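Visit report: Kiteo student suturing project, Andlow
Filed 31/08/2026

The Kiteo project is the final-year group option in the robotics course at Andlow. It has one task: to have a two-arm surgical robot place interrupted stitches in a practice pad, first under a student's hands at the console and later, for parts of the stitch, under software control. I went with two colleagues from our teaching section. We are considering a similar option for our own second years and wanted to see how much of the time goes on robotics and how much on learning to sew.

The answer to the second question is: a great deal. Students spend the first five weeks doing nothing but stitches by teleoperation. No code is written for the arms in that period. Dwight Thibodeau runs the option and is firm on this point. In earlier years the group began with trajectory planning and produced motions that were smooth and of no use, as the planned needle path took no account of the thread behind it.

The lab is in the Amano wing, second floor, reached through the machine shop. Visitors sign in at the shop desk. The room holds one robot bench, one console, a row of desks along the windows and a storage wall. The group is 11 students this year, split into four bench teams, so the booking sheet for the robot is full from early morning and most of the analysis is done at the desks while another team has the bench.

Equipment

Two arms are used for the stitching, left and right. The tools are cable-driven wrist instruments of the usual surgical pattern: a long shaft, a clevis, two jaws on a common pivot. Small cameras are mounted at the wrist and a further camera looks at the work from a fixed position. The wrist views are recorded for every run. The students also use them during the run, on a second monitor beside the console, mainly to check where the needle sits in the jaws.
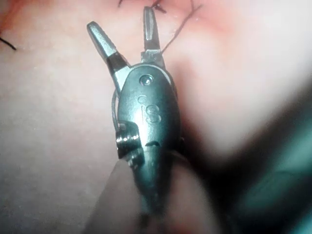

Wrist camera view of one instrument, jaws open, with the drive cable and pulley to the left.

Cable condition takes up more time than I expected. Each tool has a log card, and the team that finishes a session fills it in before the next team starts. The card asks for the number of grasps, any visible fraying at the pulley, and the result of a backlash test in which the jaw is commanded through a small angle in both directions and the difference is read from the wrist video. A tool that fails twice is withdrawn. Students do the withdrawal and the replacement themselves, including the homing routine afterwards. The first replacement took one team most of a morning, and the written procedure has been revised after that. I asked for a copy and it is attached to the circulated version of this report.

Control and logging run on Rotero, the in-house software kept up by the department. It records joint positions, jaw commands and pedal states alongside the video streams. Clock alignment between the streams was a known fault in the January release. The fixed view ran late against the wrist views by a varying amount, which made the early recordings awkward to label. The present release stamps frames at capture and the students say the problem has gone. One of them showed us an overlay of commanded and observed jaw opening on the two releases, and the difference was plain.

Bench session

We watched a full session of two hours. The pads are skin-like and can be cut before the session in whatever layout the exercise asks for. The current exercise uses short incisions in more than one direction on the same pad. A horizontal cut and a vertical cut load the wrist quite differently, and a team that has become fluent at one is often slow at the other.

The stitch is broken into named steps, which are written on a card fixed to the console: pick, orient, enter, exit, regrasp, pull through, wrap, tie, trim. The operator says each step aloud as it begins and a second student presses a key to mark it in the log. It sounds laborious. In practice the calls settled into a rhythm after a few minutes and the labels needed little correction afterwards. The group did try marking the steps from video after the session and gave it up, the boundary between regrasp and pull through being hard to agree on from the recording alone.

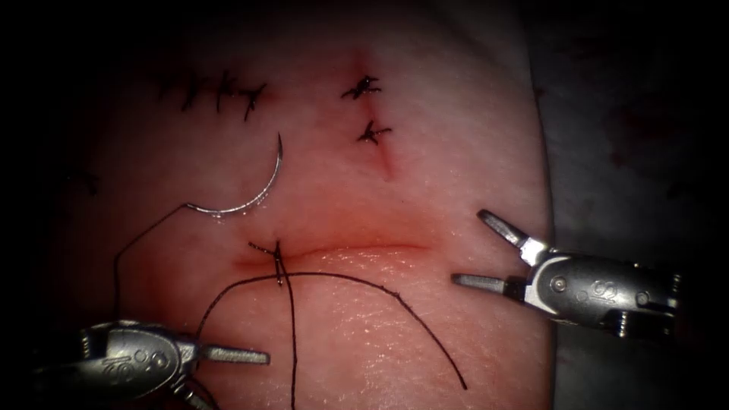 Thread management is where most of the failed attempts come from. Students begin with too long a strand, which then lies over the incision or catches in a jaw hinge at the moment of the wrap. Thibodeau does not set a length. He lets each team work it out and write it in the log, with the outcome of the attempt next to it, and the teams compare notes at the end of the week. By our visit they had all arrived at nearly the same figure.

Jaw discipline is the other large item. New operators tend to close the jaws fully between steps and then have to open them again on approach, which costs time and often nudges the thread. The better runs keep the free tool open and close to the work. One team has plotted jaw angle against step for every run since the start of the course and the change over the first weeks is easy to see on the plot.

The assessment at this stage is simple. A stitch counts if the knot holds under a light pull with forceps, if the edges meet, and if both ends have been trimmed. Spacing is measured but not marked. The pass mark for the teleoperation phase is 25 accepted stitches per team, with no time limit on any one of them. I thought the absence of a time limit odd for a robotics course. The explanation given was that teams who were timed in earlier years learnt to skip the orient step, and their recordings were then poor material for the second phase.

Autonomy phase

In the second phase the steps are handed over to software one at a time, starting with pull through. The operator brings the stitch to the end of the regrasp, releases the pedals and the arm draws the thread to a set tail length. The stop condition is the interesting part. There is no force sensor in the jaws, so the students estimate tension from motor current and from the shape of the thread in the wrist view. Two teams rely mainly on current, one mainly on vision, and the fourth has a weighted mixture that its members described with some embarrassment as hand tuned. 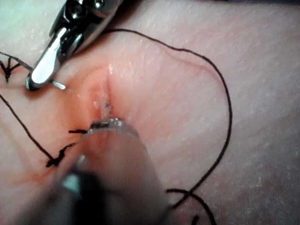 Needle tip just clear of the jaw, second instrument at the lower end of the incision.

Needle orientation in the jaw is the step that all four teams would like to automate next. The needle is curved and bright, it is partly hidden by the jaw for most of the stitch, and the wrist camera is very close to it. A small error in the estimated angle at the grasp becomes a large error at the tip. The vision team has labelled 34 short clips by hand, marking both ends of the needle where they can be seen and leaving the hidden end blank. Their model does reasonably when the tip is exposed. When the tool body fills the lower part of the view it does badly, and they have begun to take the fixed camera into account for those cases.

I asked whether the two views disagree. They do, mostly through calibration drift after a tool change. The remedy is a short routine in which each tool tip is touched to a set of printed marks. It is meant to be run after every change and is now enforced by the software, which will not start a recording until the routine is complete. One student said that this single change had saved the team more time than any improvement to the model.

Tying is not attempted under software control and will not be this year. The wrap needs both tools, the loop changes shape with every run, and a dropped end has to be found again. Thibodeau was content to leave it to the operator.

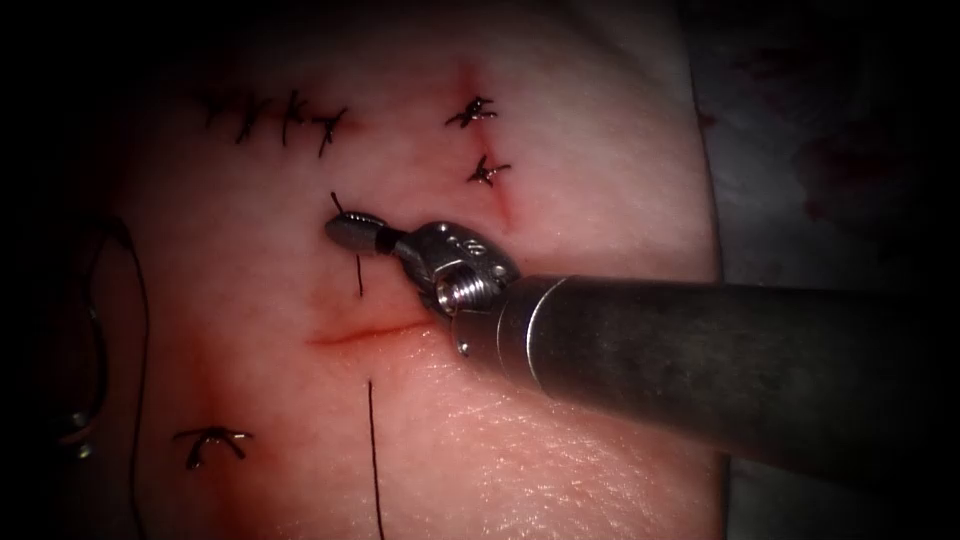

Recovery from errors is practised by hand in every session. If the thread slips, the operator parks one arm out of the way and works with the other until the end is secure. The log marks this as a recovery and the attempt carries on; it is not scrapped. The group keeps these recordings in a separate folder and regards them as among the more useful ones. At present there are more than five hours of them, unlabelled for the most part.

Points for our own course

The staffing is modest: one lecturer, and a technician for half of each day. Consumables are the larger cost. Pads are used on the whole surface before being thrown away, and suture is bought in short-dated packs. Spare tools should be budgeted from the start, as the log cards show a steady rate of withdrawal once a group is doing long sessions.

The console is the bottleneck. Four teams to one robot is workable only with the desk time properly organised, and I would not go above that. We would probably run three.

The step calls could be taken over as they stand. So could the tool log card and the rule on calibration after a change. I am less sure about the long teleoperation phase. Our second years have fewer contact hours and five weeks would leave them very little for the software. A shorter phase with a lower number of accepted stitches might be enough, though Thibodeau doubted it and advised us to cut the autonomy work before cutting the practice.

Rotero can be had by other teaching departments on request. It expects the same arm controllers as those at Andlow, and someone would need to write the interface for ours. I have asked for the documentation and for one sample recording with all streams, so that we can judge the size of that job before the next planning meeting.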